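Room Notes: The Bed at the Faltano

Kohei Uchida and I have been keeping these gallery pages for hotel rooms we've slept in or been let into, and the Faltano has been on the list since he heard it still had telephones. Room 159 in July, mid-morning, curtains open. The rate card says 489 for the suite downstairs with the balcony. We were not in the suite downstairs with the balcony.

What you get in 159 is a bed. There is other furniture, and I'll come to it, but it all stands along the walls like guests at a party where they only know the host. Kohei says any hotel room should be reviewed from the bed outward, and for once the floor plan agrees with him. The headboard is black with thin brassy trim and a round gold medallion, in case you forget which end your head goes. 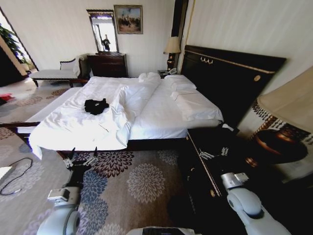 I have opinions about nightstands, and the ones at the Faltano very nearly satisfy them. The glossy black one has a drawer with a single brass knob, small and round, the sort you can find in the dark. The lamp beside it has a big beige shade on a coppery round base, and the shade leans. I straightened one like it at the Nyanda two summers ago and it leaned back by dinner, so I have learned to let lamps live their lives.

The telephone is white and sits on the far side. Minoru Yoshida, who came along for the breakfast, wanted to call down for a second pot of coffee and was told by both of us that he had legs. He brought this up again on the train home, and will presumably bring it up at my funeral.

Now, the duvet. White, wide, and with no intention of lying flat. Duvets in hotels come in two kinds, the ones tucked so hard you have to break in with a shoehorn and the ones that simply happen to be on the bed. I prefer the second. In daylight the creases go faintly pink and lavender, a color scheme I would never choose and would happily sleep under.

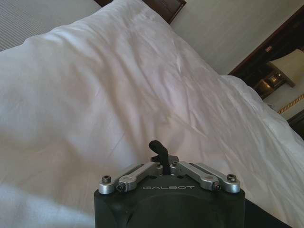
Making a bed this size on your own is mostly walking. You pull the near side straight, go around, find you've pulled too much, and go back. Kohei timed himself at seven minutes with the Gridgate's king last year and was insufferable about it. My own method is to pick up a fold somewhere near the middle, lift, and hope the air does the rest. It gives you a fine big billow and an excuse to look at the art while you wait for it to settle.
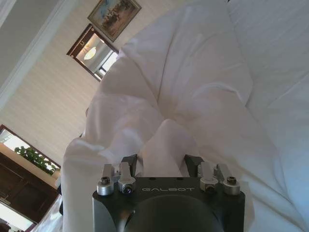
White cloth on the rise, with the gilt-framed painting keeping watch over the mirror. The plant by the window gets the best light in the room.

About that painting: dark frames on the furniture, gold on the art, cream on the walls. Somebody had a plan and stuck to it. Minoru thinks there's a city in it. I think there's a party going on. We left it there, as we had 37 stairs to go down and breakfast closed at ten.

The dresser deserves a word too, being dark wood with a reddish streak to its character and more drawers than I have shirts. I used one of them. It seemed rude to use none. The mirror above it is tall enough for a person of normal ambitions and wears a little crest on top, like a minor duke.
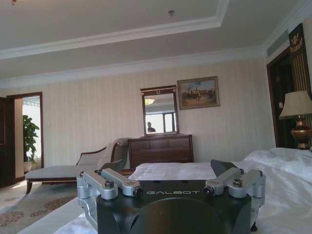
Pillows heaped at one side, dresser and crested mirror against the back wall. The round ceiling light gets into the glass as well.

Next up is the Tiltent, if they answer our letter. Kohei has heard the beds there fold into the wall, and he is already practicing his disappointed face.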